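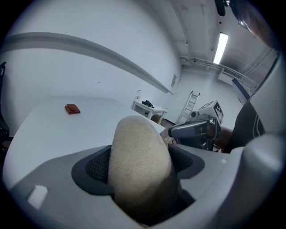
Foam pad and mesh surround, seen close up.

Skiliris electronic music residency: report to Allbridge
Thu 20 September
Prepared by Gijs Vanhove

Residency places: 21 offered, all filled. 2 artists have moved their sets to the spring program in April.

Recordings: Fletcher Maihi has finished transferring the Emen tapes. The archive now holds 1,204 tracks, stored at the original sample rate. Tagging by tempo and key is under way. Level matching between the older and newer transfers has not started.

Showcase: the Brennan room is booked for both nights. The sound check schedule went out to performers last week. The monitor mix for the live vocal sets is still to be agreed with the house engineer.

Budget: 3,000 dollars remains in the equipment line. We request approval to move it to mastering costs.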